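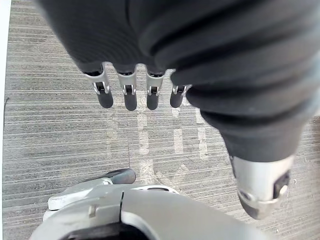
How to clean and oil a wooden floor, one room at a time

Our workroom has an oiled wooden floor. I have cleaned it and oiled it each May for some years, and my first tries were not good. I used too much water, then too much oil, and one spring we had a sticky floor for two weeks. I write down now the method which I follow, so that other people with the same type of floor can do it without these mistakes.

Please check first that your floor is oiled and not lacquered. Put a drop of water in a corner and wait ten minutes. If the drop leaves a darker mark, the floor is oiled and it is thirsty. If the drop stays round as on a plate, you have probably lacquer, and then only the washing part of this page is for you. A floor with a fresh coat of oil can also hold the drop, so make the test in a place where people walk.

What you need

Vacuum cleaner with a soft brush head
Two buckets
Flat mop with cotton cloths (I use the Lemia, the wide one)
Wood floor soap (I use Umeck, without perfume)
Floor oil (mine is Drurkwood, tone 502)
Sanding paper, grit 100 and something finer
White polishing pad
Old cotton cloths, more than you think
A metal tin with lid and water in it, for the oily cloths
Knee pads

I bought almost everything at Hallgrímsson, where they let me look at a painted sample of each tone before I decided. The small tin of oil was 159 kroner. If you don't know which tone was used on your floor before, take the clear one. A clear oil on a toned floor is not a disaster, but a dark oil on a clear floor you will look at for a long time.

Step 1. Make the floor free

Take out everything that can be lifted. What has to stay, I leave in its place and work around it, and I do that part another day when I can push it a little. Chairs go in the corridor. Roll the carpets with the back side outwards, so that the dust does not fall out on the way.

Look under the feet of the furniture when you lift it. Felt pads collect sand, and sand is what makes the thin grey scratches near a desk. I pull off the old pads and put new ones before the furniture comes back.

Step 2. Vacuum two times

First along the boards, then across. Go slowly at the skirting boards and in the gaps. For the gaps that are packed with dirt I use a wooden barbecue stick with the point cut off. Don't use a knife, it takes splinters from the edge of the board and you will see it.

Step 3. Wash

Fill one bucket with lukewarm water and soap. I take 40 ml Umeck to a half bucket. The other bucket is clean water for rinsing the cloth. The work goes like this: cloth in the soap water, wring it hard, wash a piece of two or three boards, rinse the cloth in the clean water, wring it again, and back in the soap.

The cloth should be damp and never wet. When I lift the mop, the floor behind it has to be dry after a minute or two. If there is a shine of water after five minutes, wring harder. Change the rinsing water when you can't see the bottom of the bucket any more.

Start at the window and move to the door. It sounds as a joke to say this, but I have washed myself into a corner more than once, and then I stood there in my socks with the bucket.

Step 4. Wait

The floor must dry until the next day. I open the window a little, also when it is cold, and turn the heating down. Wood that feels dry on the top can still be moist inside, and the oil will not go in properly.
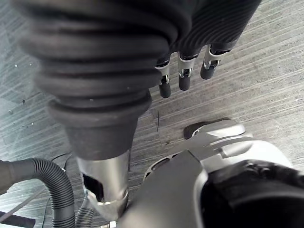
One reader wrote to me that she never waits for the next day, she washes in the morning and oils the same evening, and her floor has been fine for years. She lives in a very dry flat on the top floor, with heating under the boards. In such a home it can work. She also suggested to put a piece of kitchen paper on the floor with a heavy book over it for one hour. If the paper feels cool and limp when you take it away, you wait longer. I have tried her test since then and I like it, but I still wait until the next day.

Step 5. Sand the bad places

You don't have to sand the whole room. Find the rough places with your hand, they are usually at the door and in front of the worktable. Sand along the grain with the grit 100 and finish with the finer paper. Make the edge of the sanded place soft by sanding lighter as you go out from the middle, otherwise there will be a border when the oil comes on.

Black rings from a plant pot go deep. I could make ours paler but not remove it. A new plant stands there now, on a proper saucer.

Vacuum again after the sanding, and wipe with a cloth that is almost dry.

Step 6. Oil

Stir the tin very well from the bottom. Don't shake it, this gives bubbles. The colour is heavy and lies at the bottom, and if you forget to stir, the first boards will be pale and the last ones dark.

Put a little oil on a cloth and rub it in along the boards. Do two or three boards in their whole length before you go on to the next ones. If you stop in the middle of a board and come back later, there will be a mark where the two parts meet.

Let it stand for fifteen minutes. Some places will drink all the oil and become matt, and there you can give a little more. Then take the white pad and rub the oil in, and after this take a clean dry cloth and wipe off everything that remains on the surface. This is the part I did badly in the beginning. The floor should feel almost dry when you have finished wiping. Oil that stays on the top will not become a stronger floor, it will become glue for dust.

Look at the floor from low down, with the light coming towards you. The places with too much oil are shining. Wipe them again.

Step 7. The oily cloths

This is important, please don't jump over it. Cloths with floor oil can become hot by themselves and start a fire, also many hours later. Put them in the metal tin with water directly when you are finished with each one, close the lid, and keep the tin outdoors. Don't leave them in a heap and don't put them in the kitchen bin. Ask your recycling station how they want to receive them.

Step 8. Drying and moving back

With my oil we can walk in socks after one day. Your tin can say another thing, so read it. Furniture comes back after two days, lifted and not pulled. Carpets I keep away for two weeks, since the oil needs air to become hard. No water on the floor in this time, only the soft brush head.

Between the big cleanings

We vacuum when it is needed and wash with the damp mop every second week, with less soap than in Step 3. Spots of coffee I take at once with a dry paper and then a damp cloth. If one place near the door becomes grey in the winter, I wash only this place, let it dry and give it a thin layer of oil with a small cloth. It takes twenty minutes with the wiping, and then the rest of the room can wait until May.

Questions I have got

Can I use green soap? On my floor I could, but it made the surface yellow after some time. I went back to the Umeck.

Can I use a steam mop? I would not do it. The steam presses moisture into the gaps, and the edges of the boards can rise.

How much oil do I need? The tin tells how many square metres it is enough for. An old dry floor takes more than the tin says, mine took almost double the first year. The opened tin you can keep until next spring if the lid is pressed well down - I turn it upside down for a moment so that the oil closes the edge from inside, and then I store it standing normally, in a place without frost.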